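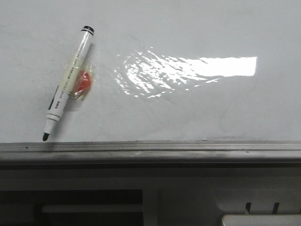
**What's in this repo?**
Every handwritten recipe card from my gran's kitchen drawer, typed up as plain text, plus a small script that lets you search them by ingredient.

# Tabrizi

I named it after the shop where she bought her saffron, and by the time I thought of something better I'd already typed it everywhere. There are 369 cards in all. Most are in Persian, a fair few are in English, and the jam ones swap halfway through a sentence (she did that on the phone too).

## What you get

- `cards/` has one text file per recipe, named after the dish
- `cards/unsure/` has 36 I couldn't read properly, with my guesses in square brackets
- `words.csv` lists 2,618 ingredient mentions, spelt her way and then the usual way
- `find.py` does the searching

Run it like this:

```
python find.py aubergine
python find.py "dried lime" --no-meat
```

It'll print the names of the dishes and that's all. I keep meaning to make it show the first few lines as well!

## Things to watch out for

Her measurements are a bit of an adventure. "A glass" means a tea glass, the little ones, and I've left it as she wrote it. Where she gave an oven setting it's nearly always gas mark, apart from the cakes she copied out of magazines, which say 360 and must be Fahrenheit.

Spellings wander all over the place. Barberries turn up four different ways, so search on the second column of `words.csv` if you're getting nothing back.

Please don't trust the pickle recipes for storage times. A couple of them just say "until Parisa comes home", which was lovely to find but isn't much help with a jar of garlic.

## Changes

Monday, January 26, 2026: fixed the rice cards (I'd merged two of them), moved three soups out of `unsure/`, and `--no-meat` now knows that lamb is meat. Sorry to anyone who was caught out by that one.

## Using it

Cook from it, copy it, translate it, whatever you like. If you can read any of the bracketed bits, open an issue and tell me, even if it's only one word.

Parisa Farahani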